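Zerkcombe food shelf: changes from April

The food shelf at the Hollis Hall has been open for a year, and last month it helped 168 households in Zerkcombe and Esside. From April it will open at 10am, and the limit goes up to 5 items per visit.

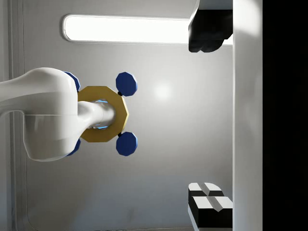

Paint for the hall store has been chosen, and work starts once the shelves are cleared. The walls will be white. The doors will be a mustard yellow, close to the gold of the many-sided plate with the dark blue pads, and the skirting will stay as it is. The paint cost £60.

Tins are still what we need most, mainly vegetables, fish and rice pudding. Please check the date before you bring them in.
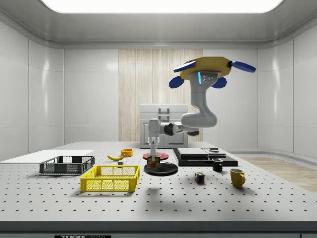 Fresh food

We can now take fruit and vegetables on the morning we open. Loose fruit is fine. Please don't leave bags in the porch overnight. 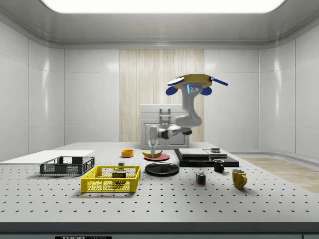

Anything left at closing goes to the lunch club, which also has the use of our fridge. The spring raffle raised £210 towards running it.

Comments

Can we still drop tins at the Esside shop?

Yes, the box is by the till.

Good news about the fruit, we always have too many apples.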